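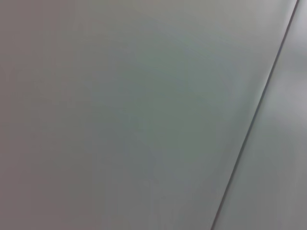
October 27, 2026
By Doina Krasniqi

How to plan the budget for your first robot arm

In our workshop at Dunarau we bought our first arm in September, after a long time of planning. I write down the steps we followed, for other small shops which must prepare the same request.

Step 1. Write the task before you look at any catalog. One sentence is enough. Ours was: "The arm takes a cover from the rack and puts it on the test table." If you can not write this sentence, it is too early to ask for prices.

Step 2. Weigh the heaviest part, and add the weight of the gripper and the wrist camera with its cable. Many buyers forget the camera. Compare the sum with the payload at full reach, and not only with the big number on the first page.

Step 3. Ask for the same offer from at least two suppliers. We asked Astel and Kamata. The offers looked very different until we put them in one table with the same lines: arm, controller, gripper, camera, mounting, training, delivery. Astel had the gripper included and Kamata had not.

Step 4. Plan the camera and the light together. If your parts have a satin or shiny surface, reflections can be stronger than the edge you want to find. Send sample parts to the supplier and ask for test pictures taken from the wrist, at the real working distance. Keep a line in the budget for a diffuse lamp, also if the supplier says it is not necessary.

Step 5. Count the small things. Spare finger pads, cables, floor anchors, a safety scanner. Our first list had 7 such items and we had to add two more after the safety check.

Step 6. Reserve hours for your own people. We planned 100 hours for setup and teaching, and we used around 200. In the next request, for the Helley line, I will write the higher number from the start.

Step 7. Before you sign, ask in writing how long spare parts will be available and who pays the travel for a repair visit.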